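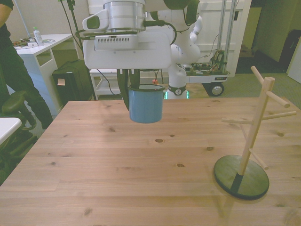
Right, so the Fodholm paper and the Prumadden one are becoming a single paper from January, and I have Thoughts. Settle in, this might run to a few posts.

If you're not from round here: two weeklies, one valley, and a rivalry that goes back to before my gran could read either of them. We were a Fodholm house. My uncle's lot across the river took the other one and we didn't discuss it at Christmas.

The news came out at teatime on the Fodholm site, in a box under the bin collection changes. A merger! Under the bins!

What they've said so far is that both names stay on the front page "for the time being", there'll be one newsroom, and it'll be in Prumadden. The Fodholm office on the high street shuts. That's the bit that got me, I did my work experience in there (mostly typing up whist results, loved every minute).

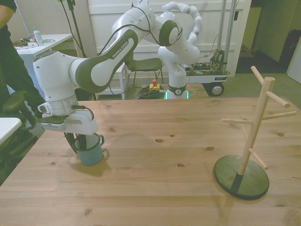

posted by Fodholm Reader · 7:40 pm · part 2 of the thread

OK, back, had to eat something. Where was I? The newsroom.

They had 10 reporters between the two papers when I was at school. Now it's four, and the statement says "no editorial roles are at risk", which I'd find more comforting if there were any left to put at risk.

The last sales figure printed in the Fodholm one was 2,507 a week. I thought that was pretty good for a town our size?? Plenty of people share a copy too. Ours goes next door once Mum's done the crossword.

Someone's asked about the letters page. No idea! The statement doesn't mention it. If they drop it I will write a letter, and then I suppose I'll have nowhere to send it.

Also asked: what happens to Fang. For newcomers, Fang is the Prumadden gossip column, unsigned, quite rude, almost always right about planning applications. I've been reading it on the sly for years. If the merger means I can have Fang delivered to the house without upsetting anyone, that's one point in its favour.

The bit I'm properly worried about is council meetings. Both councils meet on the same evening and always have. With two papers you got somebody in each room. With one newsroom on the far side of the river I can guess which room goes empty, and it's the one deciding about our swimming pool.

And the archive! There are bound copies in the back of the Fodholm office going back donkey's years. I've emailed to ask where they're going. The library would have them like a shot, I reckon, if Erik's Carpets next door doesn't want the space first.

Will add to this if I get a reply. Please don't send me the crossword answers, Mum reads these.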